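News from the Tabletop Project

Jul 24, 2024

Hello again, dear readers, and thank you for all the kind notes after the May issue. I promised then that I would tell you what the Drimholm group has been up to since we moved most of our example gathering into the simulator, and I'm afraid I let it slide for longer than I meant to. So get yourself a coffee, this may go on a bit.

For those of you who joined in spring, a quick word on where we stand. Azar is our learning system, the one that is supposed to pick things up and put them where you ask. It learns from examples, and an example for us is one full try at one task: a person at the desk steers the simulated arm, does the job from start to finish, and types a short sentence saying what was done. We had 500 of those when I last wrote. We now have over 900, and I am very proud of everyone who sat at the desk and made them, including the folks from Nodholm who came over for a visit and ended up staying through supper!

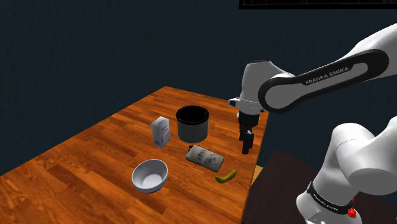

Gathering examples is slower than most people expect, and a lot of the slowness is in choosing what to ask for. In the first weeks we wrote requests that were far too easy. There would be one thing on the table and the sentence would say to pick it up, and of course Azar did beautifully, as it had nothing to get wrong. So we have been crowding the table a little more and writing requests that lean on the neighbors. With a pot, a carton, a bowl, a banana and that flat gray block all sharing the wood, you can ask for the banana to go in the bowl, or for the block to be moved away from the pot, or for the carton to be brought around to the front, and every one of those needs the arm to mind something else on its way. The pot is the one our drivers grumble about. It stands taller than the carton beside it, and if you swing across low with the fingers open you are asking for trouble.

We did have a long talk (two long talks, if I count the one in the parking lot) about what to do with the tries that go wrong. My own feeling at the start was that we should throw them all out and keep things tidy. I have come around. If the driver misses the banana, backs up, and gets it on the second go, we now keep the whole thing, fumble and all, and the sentence stays the same. If the driver gives up, the try goes in a separate folder called Leftovers, and Azar doesn't see it for now. What we do toss are the ones where somebody wandered off to answer the phone and the arm hung there doing nothing for a minute. I made 3 of those myself, so no hard feelings toward anybody.

The sentences deserve a paragraph of their own, because I had no idea how differently people talk until I read a few hundred in a row. One person's "set it in the bowl" is another person's "drop it in the bowl," and we have one driver who writes "pop the banana in the dish, please" every single time. I was going to clean all that up, and then the Nodholm crew talked me out of it. People at home will say it every which way too, they told me, so let the system hear it every which way. We only fix spelling now, and we fix it lightly.

On the housekeeping side, Sketilix (our little viewing tool, for the newcomers) can finally play two tries next to each other. You pick a task from the list, choose your two, and press the space bar. It still forgets your place if you close the window, so please write down the number of the try you were on before you go home. That fix is coming, though I have stopped guessing when.

Next up is a round where the things stay the same and only their places change. We'd like to see whether Azar has learned what a bowl is or has just learned where the bowl tends to sit, and I will admit I'm a bit nervous to find out. If you'd like a turn driving, the signup sheet is on the door of the desk room, and new hands are very welcome. Bring a sweater, the air conditioning in there is set for the computers.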